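From: Charalambos Dimitriou
To: gripper-users list
Date: 1/20/18
Subject: Re: [gripper-users] Tarkby fingers vs. the Gredau parallel jaw for appliance work?

> We have the Gredau parallel jaw on our arm now and it's fine on the
> bench, but we want to start on doors and drawers in a real kitchen.
> Has anyone run the Tarkby fingers for that? Mostly I want to know
> (a) if they reach into a handle recess, (b) how much of the wrist
> camera view they eat up, and (c) what to do about shiny stuff.
> We're on the Iyamu controller, if that matters.

Yes, and I've been wanting to write this up anyway, so thanks for the push! We've had both on the same arm all month, same Iyamu controller, same wrist camera, and I like the Tarkby fingers a lot more than I thought I would.

Quick answer to (a): they reach. The slots along the fingers let them give a little when you come in crooked, and in a kitchen you always come in crooked. Out of 530 logged pulls on cabinet and appliance doors, the Gredau lost its hold 19 times more often than the Tarkby set did. Most of those were on shallow recesses where the square pads just don't fit.

On (b), they do take up a fair bit of the lower middle of the view, and more when the tips come together. Our washing machine approach is a good one to judge by. The tips sit in a narrow V just under the lower right of the door, and you still get most of the big round door and the cabinet on the right side. The top of the machine is out of view at that height, controls and all, so plan on a second look from higher up if you need to read a dial.

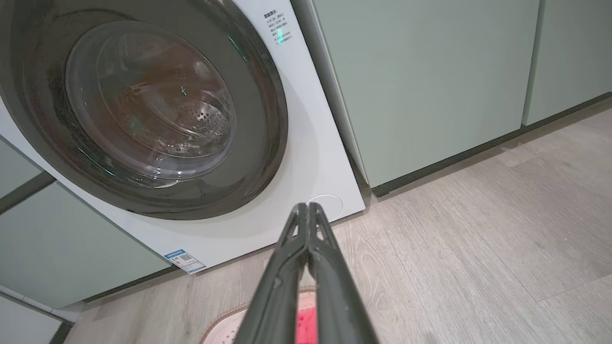 Settings I'd start with

Closing force: we run 2000 on the Iyamu scale for handles and go up to 3000 for stiff doors. Over 3000 the tips start to cross on us and you lose the nice flat contact.

Speed: slow for the last bit, then let the fingers bend into place. If you have the Gredau profile loaded, wipe it first. Ours kept the old pad offset and we lost a whole afternoon to that – my fault for not reading the change notes.

Camera: for (c), lock the exposure before you move in. Door glass bulges and throws back every light in the room, and auto exposure will chase it. A small status light can show up in the glass too, as green streaks, so if you're picking out lights by color, mask the door first.

Masking: make one mask with the fingers open and one with them closed, and switch on the jaw reading. A single mask covering both throws away too many good pixels down low, right where we look for floor edges and the black strip under the cabinets.

One thing the Gredau still does better is flat, heavy stuff. Pan lids, cutting boards, anything where you want two square faces and no bending at all. I wouldn't sell yours!

Claltum makes an adapter plate that fits both, and swapping takes a few minutes once you've done it a couple of times. I can send my Iyamu config for either one, just write me off list. And if anybody has tried softer tips on the Tarkby fingers I'd love to hear how they wear – ours have picked up some small scuffs but still close fine.

Charalambos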